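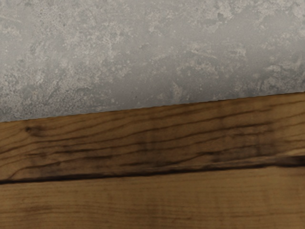 Projects > Nestex arm cell > Minutes

We use cookies to remember your settings. Accept / Manage

September 29, 2026 – minutes by Khadija Slaoui

Thank you all for coming, and a special thank-you to the Skositz folks who stayed well past their hour.

Most of our time went to the dropped markers. In the last simulated batch of 300 runs, the Nestex arm let go too early in over 200 of them, and the marker ended up on the table. Adams feels the grip force is set too low. I wondered about the release height myself – we had a good, friendly back-and-forth and agreed to test one change at a time.
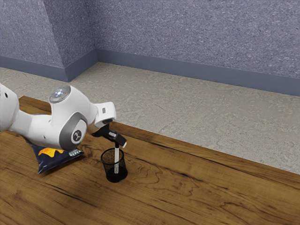 Marker task in the simulator, gripper over the mesh cup.

We also went over the safety stop, which came in late on run 338. Everyone was clear that nothing moves to the real arm at Hovau until that is fixed, even if it pushes us into December.

Actions: Adams to raise the grip force and rerun the batch. Khadija to pull the stop log for run 338 and send it around.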